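공유주방의 남는 과일은 어디로 가는가
생활문화조사 수업 기말 보고서

작성: 길랑 여 (Gilang Yeoh)
함께 조사한 사람: 레트노 구나완, 군보르 셰베리
제출일: 2023년 8월 30일

1. 시작하게 된 이유

처음부터 거창한 주제를 잡았던 것은 아닙니다. 저희 셋은 같은 기숙사 건물에 살면서 울스카(Ullska)라는 공유주방을 함께 쓰는데, 어느 날 저녁 레트노가 까맣게 변한 바나나 한 송이를 들고 와서 이걸 버려야 하나 말아야 하나 한참을 고민했습니다. 그때 나눈 이야기가 생각보다 길어졌고(라면 물이 다 졸아 버릴 만큼 길었습니다), 결국 그 이야기를 그대로 보고서 주제로 가져오게 되었습니다. 지도해 주신 쿠르니아와티 히다야트 선생님께서 “작은 것부터 오래 들여다보라”고 하신 말씀도 큰 힘이 되었습니다.

2. 조사 방법

조사는 7월 한 달 동안 진행했습니다. 주방을 이용하는 학생 143명에게 설문지를 돌렸고, 그중 여섯 명과는 따로 만나 차를 마시며 이야기를 나누었습니다. 설문 문항은 단순합니다. 과일을 어디에 두는지, 언제 버리기로 마음먹는지, 남의 과일에 손을 댄 적이 있는지 같은 것들입니다. 마지막 문항은 넣을지 말지 저희끼리도 의견이 갈렸는데, 막상 받아 보니 가장 정성스러운 답이 적혀 있었습니다. 여백이 모자라 뒷면까지 쓰신 분도 계셨습니다.

버려진 과일을 저울에 달아 기록하는 방법도 생각해 보았지만, 쓰레기통 옆에 누가 서 있으면 다들 버리기를 망설일 것 같아 그만두었습니다. 대신 면담에 응해 주신 분들께 짧은 일지를 부탁드렸습니다.

3. 바나나라는 까다로운 과일

설문에서 ‘가장 자주 버리는 과일’로 꼽힌 것은 바나나였습니다. 송이로 사야 값이 싼데 혼자 사는 학생이 한 송이를 제때 다 먹기가 쉽지 않다는 것입니다. 바나나는 익으면서 에틸렌이라는 기체를 내놓고, 이 기체가 옆에 있는 다른 과일까지 빨리 익게 합니다. 그래서 사과나 키위와 한 바구니에 담아 두면 서로가 서로를 재촉하는 셈이 됩니다. 한 개씩 떼어 접시에 따로 올려 둔다는 답도 여럿 있었습니다.
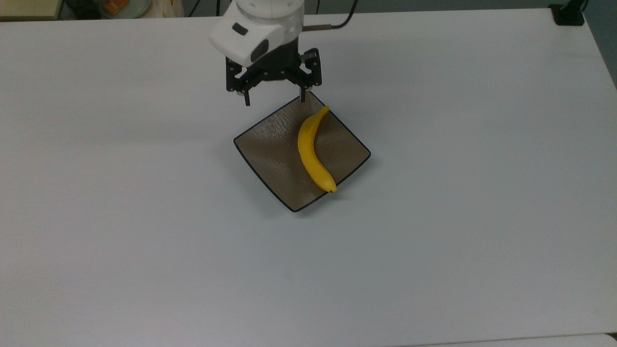 발데마르 피에트르자크는 이 대목의 초고를 읽고, 따로 두는 것도 좋지만 자기는 그냥 껍질에 점이 생길 때까지 기다렸다가 전부 얼려 버린다고 했습니다. 얼린 바나나를 우유와 갈면 설탕을 넣지 않아도 충분히 달고, 무엇보다 날짜를 세지 않아도 되니 마음이 편하다는 것입니다. 다만 껍질은 꼭 먼저 벗겨야 한다고, 통째로 얼렸다가 손톱이 다 상했다고 몇 번이나 강조했습니다.

저희도 그 말을 듣고 따라 해 보았는데 정말 맛있었습니다! 레트노는 여기에 계핏가루를 조금 넣는 쪽을 더 좋아했고, 저는 아무것도 넣지 않은 쪽이 좋았습니다.

4. 버리는 기준은 사람마다 다르다

면담에서 가장 재미있었던 부분은 ‘상했다’는 말의 뜻이 저마다 달랐다는 점입니다. 어떤 분은 갈색 점이 하나만 보여도 손이 가지 않는다고 하셨고, 어떤 분은 껍질이 거의 검게 변해야 비로소 빵 반죽에 넣을 만하다고 하셨습니다. 군보르는 어릴 때 할머니 댁에서 무른 과일을 모두 잼으로 만들던 기억이 있어서, 지금도 무른 과일을 보면 먼저 냄비를 떠올린다고 합니다. 결국 집에서 무엇을 보고 자랐는지가 꽤 오래 남는 모양입니다.

또 한 가지, 이름표 문제가 있습니다. 울스카에서는 음식에 이름을 써 붙이는 것이 규칙인데, 이름이 붙은 과일은 주인이 잊어버려도 아무도 먹지 못합니다. 멀쩡한 복숭아가 이름표를 단 채로 물러 가는 것을 모두가 지켜만 보았다는 이야기는 면담마다 조금씩 다른 모습으로 나왔습니다.

5. 나눔 접시를 두어 보다

그래서 저희는 조리대 한쪽에 누구나 가져가도 되는 나눔 접시를 두자고 제안했고, 주방 식구들이 흔쾌히 허락해 주어 5일 동안 시험해 보았습니다. 규칙은 짧게 적어 벽에 붙였습니다. 이름표를 떼고 올려놓을 것, 자른 과일은 올리지 않을 것, 밤에는 접시를 씻어 둘 것. 첫날에는 다들 눈치만 보는 분위기였는데, 군보르가 먼저 자두를 올려놓은 뒤로는 조금씩 오가는 것이 생겼습니다. 면담 일지에도 “고맙다고 쓴 쪽지를 받았다”는 문장이 있어서 저희 모두 한참을 들여다보았습니다.

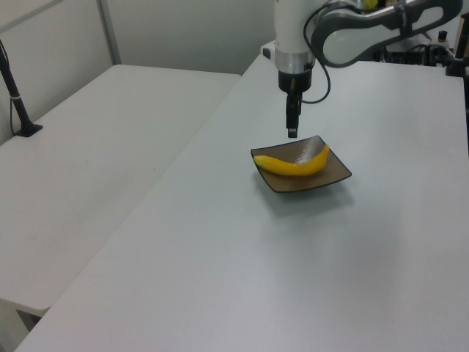

6. 아쉬운 점과 남은 일

기간이 짧았고, 방학이라 주방을 쓰는 사람이 평소보다 적었습니다. 학기 중에 다시 해 보면 결과가 꽤 달라질 수 있다고 생각합니다. 설문지를 한국어로만 만든 것도 반성하고 있습니다. 레트노가 옆에서 하나하나 풀어 설명해 주느라 고생이 많았습니다. 다음 조사 때는 영어와 인도네시아어 설문지도 함께 준비하고, 채소 칸까지 범위를 넓혀 볼 생각입니다. 나눔 접시는 주방 식구들의 부탁으로 지금도 그대로 두고 있습니다.

설문지 원본과 면담 기록은 학과 사무실에 맡겨 두었습니다.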